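**Rovar Track** is the pose tracking and episode tooling package from Wadard. It takes head camera video and hand-held gripper recordings and turns them into time-aligned 6-DoF trajectories for training and replay. Current release is 2.16, dated 1/20/22.

## What it does

Each gripper carries a cube printed with square fiducial markers. Rovar Track finds the cubes in the head view, solves for their pose, and writes out one trajectory per hand. Jaw opening is read from the gripper log and resampled to the same clock. Output is a single episode file with video, both hand poses, jaw width and a quality flag for each step.

The cube solver uses every face it can see. A single visible face is accepted, but its pose is checked against the previous solution to reject the flipped result that flat markers can give. When no face is visible the solver fills the gap from a motion model, up to a limit set in the config. Longer gaps are flagged and left empty.

## Two-handed work

Version 2 solves both hands in one pass. Earlier releases ran them separately and joined the results later, which let small offsets build up between left and right. The joint solve matters most when both grippers hold one object. With an electric kettle held between the two sets of jaws, the distance between the hands should stay close to constant, and the solver can use this as a soft constraint. Set `shared_grasp: true` for the task to turn it on.

Polished metal needs some care. A mirror-like kettle body reflects whatever is near it, and a reflected marker can look like a real one to a simple detector. The reflection filter drops any candidate with reversed marker handedness before the pose step.

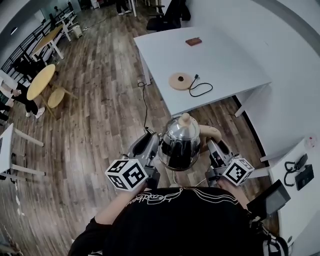 ## Segmenting and review

The segmenter splits a recording into reach, grasp, carry, place and release, based on jaw width and hand speed. Thresholds are set per task. Lambros Vrettos wrote the review tool, which plays the video beside the hand tracks and lets an operator move a boundary or reject an episode. Edits are saved in a separate file and the source recording is never changed.

## Export

- Fliltirau planner format, with poses in the robot base frame
- Plain CSV, one row per step
- Compressed arrays for training, with or without video

The Fliltirau export also runs a reach check against the arm model you supply. Steps outside the workspace are listed by number in the report.

## Requirements

- Linux, 64-bit
- 16 GB of memory
- Head camera calibration file (the calibration tool is included)
- Marker size and cube layout, entered once per gripper pair

A GPU is optional. It speeds up marker detection but makes no difference to the pose solver.

## Known limits

Marker IDs must be unique across both cubes. Strong motion blur will cause gaps. The head camera has to be rigidly mounted to its housing; if it is moved, calibrate again.

## License and support

Licenses are sold per workstation and include updates within version 2. Sites moving from version 1 can convert old episodes with `rovar-migrate`. For quotes, contact Rhonda Boychuk. Integration questions go to Meriem Tahiri.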